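Clondholm Neighbors Help Board > Home & Garden > Wood and Finishes

Oiled or varnished for a work table that gets hard use?

posted by Selamawit Birhane
3 replies

Ok so I am in a hurry with this, sorry in advance. We rent a unit in the old Cukcombe building and share one big table between a few of us. Wood top, light colored, never had a real finish on it as far as I can tell. Previous tenant left it. I do bookbinding and boxes, the guy next to me repairs radios, and on weekends kids come in for a craft hour. So glue, coffee, rubbing alcohol, marker, you name it.

It has started to look tired. Gray patches where people lean. A ring from a paint can that went right through whatever was on there. I have April to sort it out before we get busy again and I can only take the table out of use for maybe four days total, not all at once if I can help it.

What I've read so far:

- hardwax oil, easy to fix in spots, expensive
- danish oil, cheap, smells, slow
- water based varnish, fast, looks like plastic (?)
- oil based varnish, tough, yellow, smells for a week

I don't care much about shiny. I do care that paper doesnt pick up oil from it. That's the big one. If I lay a sheet of good paper down and it comes up with a greasy shadow I lose the sheet, and some of those sheets are not cheap.

Also do I need to strip it first or can I just sand. And what grit. Everyone online says a different number. And do the edges need the same thing as the top or can I cheat.

I have a palm sander, a shop vac, and one window that opens. Budget is small, I would rather spend on the finish than on tools.

Thanks!! will check back tonight after 9.

Eustaquio Ocampo
Member, lots of replies

Did this for a living for 12 years, mostly restaurant tables, so here goes. Typing on my phone.

Short version: water based varnish, satin or matte, three thin coats, for your case. Paper is the reason. Oil finishes are lovely and I use them at home but they stay a little bit alive for weeks. You can wipe it dry, it looks dry, then somebody parks a heavy stack of paper on it overnight and there's your shadow. Hardwax oil is better than danish on this but it still wants a couple weeks before I'd trust it under anything good. You have four days.

The plastic look comes from gloss and from thick coats. Get matte. Stir it, don't shake it. Stir it again halfway through the can because the stuff that makes it matte sinks to the bottom and your last third comes out like chalk.

Strip or sand. Try the water drop thing first. Put a few drops in different places on the top, walk away, come back in ten minutes. If it soaks in and goes dark, there's nothing much left on there and sanding is plenty. If it beads up in some places and soaks in others you have leftover finish, and you need to get down to even wood all over or the new coat will dry blotchy. Still sanding, just more of it. Chemical stripper in a unit with one window, no.

Wax is the thing to watch for. If somebody polished it with furniture wax at any time the varnish will crawl away from it. Wipe down with mineral spirits and a white rag before you sand, not after. Change the rag a lot. If the rag comes up brown and sticky do it again.

Before any of that, clear it all the way off. And I mean off, hardware included. People always want to work around things and then you can see for ever after exactly where the thing was. A bin that just sits on top, easy. Anything bolted along an edge, undo it, put the bolts in a labeled bag, sand under there too. If you really can't take it off, stop your sanding on a taped line a little away from it and feather by hand.

This is the sort of top I have in mind, pale with a warm grain, clear bin sitting at one end and a black metal rail running along the edge. Bin goes on a shelf for the week. The rail I'd want off, and any cables near it tied up out of the dust.

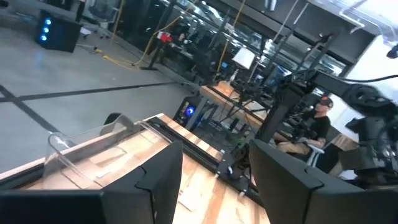 Order of work

1. Empty the table, vacuum it, vacuum the floor around it. Dust on a smooth floor gets up again the minute someone walks by.

2. Mineral spirits wipe. Let it air out. Hang the rags up flat outside to dry, dont ball them up.

3. Sand. 80 only if it's rough or blotchy, otherwise start at 120. Then 150. Then stop at 180. Go past that and the varnish has less to hold on to, and on a work table that shows up as peeling at the corners. Keep the sander flat and moving. The ring from the paint can, don't dig at it, you'll get a dish. Sand a wide area around it and live with whatever's left.

4. Vacuum, then a damp cloth. Damp cloth raises the grain, which you want to happen now and not under your first coat. Let it dry, knock it back by hand with worn out 180.

5. First coat, thin, foam brush or a short nap roller. Long strokes with the grain. Leave it alone after. Going back over it when it's half set is where the drag marks come from.

6. Two hours, or whatever your can says, then a light hand sand with 400 grit. Only taking off the fuzz. Wipe.

7. Second coat, same again.

8. Third coat next day. No sanding after this one.

Edges get everything the top gets. Edges are where people's belts and bags hit, and end grain drinks the first coat so give it an extra one. Don't cheat on edges. The underside you can cheat on, one coat, so it doesn't pull moisture from one side only and cup on you.

Timeline. Sand on day one, evening. First two coats on day two. Third on day three. Day four nobody touches it. After that light use, and keep wet stuff and heavy stuff off for a week or two. It feels hard way before it is hard.

Alcohol will still mark it if it sits. No finish you can put on with a brush is going to love rubbing alcohol. Your radio guy should work on a mat.

How much to buy: one quart should do it unless the table is huge, check the coverage on the back of the can. Don't buy two and open both.

Mesfin Beyene

just oil it. varnish chips and then you have to do the whole thing over, oil you rub more on. Mine has been fine 13 years, kitchen table, three kids

Ona Ozoliņš
Member

I'm going to half disagree with both, sorry. I bind books too, small stuff, so the paper thing I know about.

Eustaquio is right about oil and paper. I ruined a set of endpapers on a danish oil bench. Looked dry, felt dry, had been a month. Warm day, pile of boards on top, and in the morning every bottom sheet had a stain. So Mesfin, a kitchen table is great with oil, I have one, but nobody leaves handmade paper on a kitchen table overnight.

Where I'd go a different way is, don't ask the top to do everything. Varnish it, fine, do all he said. Then put something over the bit where you work. I use:

- a cutting mat for cutting, obviously
- a big sheet of gray board for gluing, flip it when side one is gross, throw it out when side two is
- clean newsprint (the blank kind, not printed!) for anything good

Costs next to nothing and I go through a board maybe every couple of months. My table looks better than I do.

For kids craft hour get an oilcloth and clip it under so it can't slide. Ours is from Workura, end of roll bin, ugly pattern, perfect. Roll it up with the cloth side in when you're done. Take it off when they leave, do not let it live on there. Vinyl backs can stick to newer varnish and leave a pattern, ask me how I know.

Couple of other things I didn't see mentioned:

Smell. Water based has less but it isn't none. Open your window and put a fan in it blowing OUT. A fan blowing across the table throws dust in the wet coat. Tell the neighbors in the building too. I forgot once and got a very stiff note from the Gebremichael people downstairs about headaches.

Temperature. If the unit's cold at night (mine is, brick) the coats take way longer than the can says. Give it the extra time. If your 400 paper gums up and makes little rolls, it isn't ready, stop and go home.

Sandpaper. Buy more discs than you think. A worn disc doesn't cut, it polishes, and then you lean on it and get swirls. I went through 14 on a table that wasn't even that big and should of used more.

Test spot. Do a square on the underside first, the whole process, all three coats. Light wood can go a bit cold and washed out under water based. If you hate it there are ones with a warm tint in them, says amber on the label usually. Better to find out underneath.

On the gray patches, if they're from hands it's mostly grease and dirt and it will sand. If they're from water it may have gone deeper. Oxalic acid (wood bleach) takes that out but gloves, mask, rinse well, and it's another day. I'd leave it myself. It's a work table.

Oh and pencil. Scribble lightly all over with pencil before each grit. When the scribble's gone you're done with that grit. Obsa Tsegaye showed me that at the Tuesday-night-that-isn't-a-class thing we used to have and I've never sanded without it since.

Selamawit Birhane
original poster

This is great thank you. Water drops soaked in everywhere except one end, so sanding it is, starting at 80 on that end. Going with matte. Rag came up brown on the first wipe so doing it again tomorrow morning.

Mesfin I will oil my kitchen one, promise.

One more thing if anyone's still reading, foam brush or roller for the edges? They're slightly rounded.

Eustaquio Ocampo

foam brush. wipe the drip line underneath before you walk away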